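On Saturday I went to the open day at Rateck in Mutcombe, to see Stedeo, their practice kitchen for two-armed robots. It runs only on a computer. Ha-neul Ra gave the demonstration and answered my many questions.

## The views

You can follow the work from the grippers or from higher up. The close views are hard to read at first. 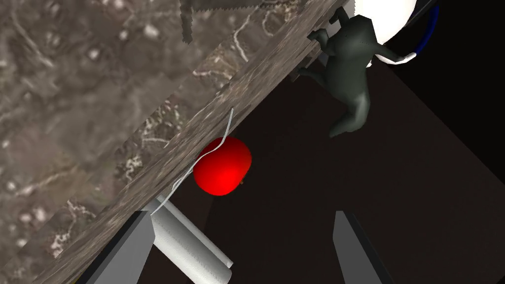 I needed several minutes before I knew which way was up. Ha-neul told us that new users need about 2 hours for this, and I believe her. The stone is nicely veined, but the pattern does not always join well.

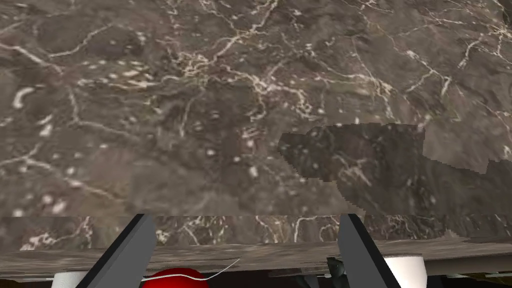
## The arms

The higher view I liked much more – both arms are there, and you understand the distances.
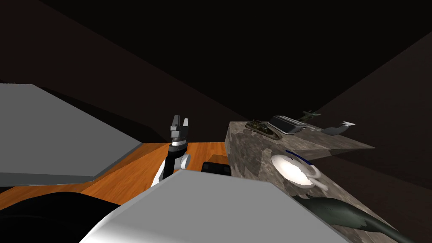
I was allowed to try the controls myself. They are light and quick, perhaps too quick for a beginner. The room is rather dark, and I would pay for one more lamp. The price is 520 pounds per year, with 188 objects in the library. 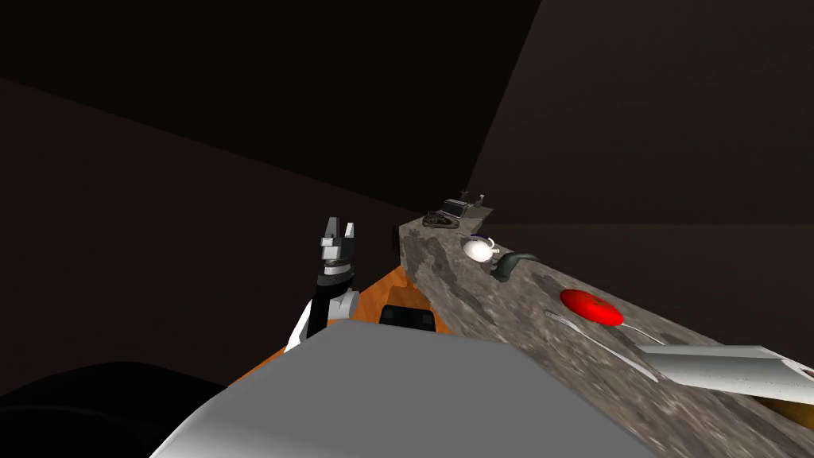
*Stedeo: the counter with teapot and fork, left gripper raised.*

For a school or a small workshop I can recommend it. For home use it is too expensive – I will wait for a smaller version.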